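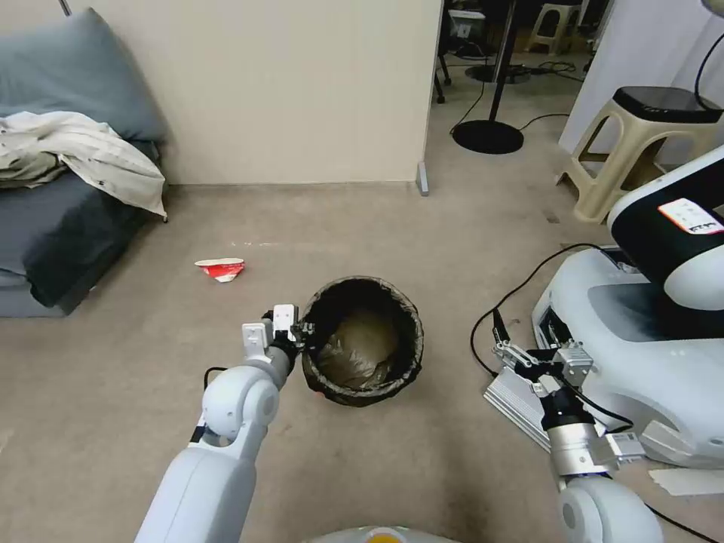 Chapter 5
Front Matter: Maps, Cast Lists and the Reader Who Skips Them

In this chapter
What counts as front matter in a fantasy novel
Reading a map as part of the story
Cast lists, and when they give the game away
Prologues, and how an editor talks a writer out of one
Working with page budgets

5.1 Before page one

A fantasy novel very often begins some time before it begins. The reader who opens a thriller meets a title page, a line of thanks to somebody's mother, and a body. The reader who opens the first volume of a fantasy series may have to cross two maps, a royal family tree, a note on how to say the vowels, a song and a list of the months before anybody is so much as mildly inconvenienced.

All of this is front matter, and for the purposes of this book the term covers anything printed between the title page and the first line of chapter one. Strictly speaking the prologue is part of the text. We include it here because readers treat it as front matter, and skip it accordingly.

Chapter 4 looked at the outside of the book: cover, spine, blurb. Those pages are there to sell. Front matter has a stranger job. By the time it is read the book has usually been bought, or at least picked up with intent, and what the reader wants now is to be let in. A good many books respond by handing over a form to fill out.

Throughout the chapter we shall use one running case, the Sernden books. Sernden is a river kingdom with three noble houses and a long-standing quarrel about a bridge. The first volume was delivered to its publisher, Kamel, in September 2000, at 628 pages in typescript. The front matter ran to 31 of them. The published edition has seven. Most of what an editor needs to know on the subject can be learned by asking where the other 24 went, and who cried.

5.2 The map

Fantasy maps have a fixed set of habits. The sea is to the west. The mountains run in a line, like teeth, and stop neatly where the artist ran out of paper. There is a forest with a name that warns people off, and people live in it. Somewhere near the right-hand margin the known world comes to an end, usually at the point where the author had not yet made up his mind.

It is easy to be funny about this, and students are asked to get it out of their systems now. A map makes promises. Every place name printed on it tells the reader that the place matters, and a reader who has been shown the Gate of Salt on the opening spread will spend the whole book waiting to go through it. If the plot never gets within a hundred miles, there will be letters.

The first Sernden map carried 225 named places. The story visits 19. The author's defence was that the rest would be needed later on, in volumes then unwritten, and this is the defence that every author makes. The editor did not argue the point. She asked for a second map showing only what the main character could have known at the age of sixteen, and printed that one. It has a good deal of white space on it. Several reviewers picked out the white space for praise, as if it had been there all along.

Three questions are worth putting to any map before it goes to the artist:

Does a place the story depends on appear, and is it spelled the way the text spells it?
Could a reader use the map to follow a journey without the help of a magnifying glass?
Does the map show anything the story is trying to hide?

The last one catches people out more than you would expect. A ruined tower marked with a small drawing of a ruined tower is a poor surprise in chapter thirty when it falls down.

Scale deserves a word. Authors who give a scale bar will be held to it, by readers who own rulers. In the Sernden typescript an army on foot covered in two days what a rider on a fresh horse had covered in five, and no one at Kamel noticed until the map was drawn. The scale bar was quietly taken off. The army still arrives early.

5.3 The cast list

A cast list tells the reader that there are too many people in the book. It may be that there are, and that this is part of the pleasure, but the editor should make sure the admission is worth making.

The usual order is by household or faction, with rulers first and servants last. This suits the author, who thinks in households. It is less use to a reader on page 300 who has just met someone called Oreth and would like to know whether they have met before. For that reader, an alphabetical list does more good. It also does more harm, for reasons given below.

Consider these two entries:

ORETH, a groom in the stables at High Sernden
ORETH, a groom in the stables at High Sernden, later revealed

The second was in the typescript. The author had written the list for his own use, and had forgotten to take out what he knew. Entries that say "the late", "once thought dead" or "true heir" should be read with the same suspicion. So should a groom who is given four lines when the queen has one.

5.4 The prologue

Most prologues in fantasy are set long before the story and concern people who will not be in it. There is weather. Something is buried, or dug up, or born with an unusual mark. Then we turn over and it is nine hundred years later and a boy is feeding pigs.

The case for the prologue is that it promises magic to a reader who will have to put up with pigs for a while. It is a fair case. The case against is that it asks for attention twice: the reader gets interested in one set of people, loses them, and has to start again with less goodwill.

Publishers differ. Sasaki, whose list leans towards younger readers, asks for prologues of no more than two pages and generally gets them. Delteck allows any length, and has been known to regret it. At Kamel the house rule is that the editor must read chapter one first and the prologue afterwards, and write down what the prologue added. If the note is blank, a conversation follows. Such conversations are best held in person, with something to eat, and never in November, when the spring list is late and everyone is short of temper.

Exercise 5.1
Take any fantasy novel you have not read. Cover the map and read the first three chapters, then draw your own map from the text alone. Compare it with the printed one. List every place you had to guess at, and mark those where guessing spoiled your enjoyment. It will be a shorter list than the author would like.

Exercise 5.2
The extract that follows is the opening of the original Sernden cast list, as delivered. Cut it by half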